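Gripper bake-off hits the two-week mark at Trillthorpe

We're two weeks into comparing hand-held grippers here at the Trillthorpe workshop, and I can finally share some numbers! So far we've logged 1472 grasps, split between the Gelia and the Trekell (I've done more than my share, and my thumbs know it).

Boxes and blocks were dull, to be frank. Both grippers handled them fine. Things got fun once we moved on to the floppy stuff - plastic film, ribbon, thin bags - and that's where all 261 of our dropped items come from. A twisted strip of clear film is a nasty little test, because it turns in the fingertips the second you ease off, and squeezing harder doesn't always help.

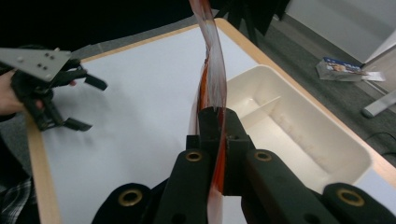
Which gripper is ahead right now? The Gelia, by a small margin on thin material, though the Trekell is still easier on the wrist over a long session.

I'd like to see softer pads on both before anybody calls it settled. The folks at Furtună are sending us 7 sets of fingertips to try in February, and we'll rerun the film tests with every one of them, same table and same people. After that we start on the controllers, and I've already heard plenty of opinions about the trigger spring - keep them coming, I'm writing them all down.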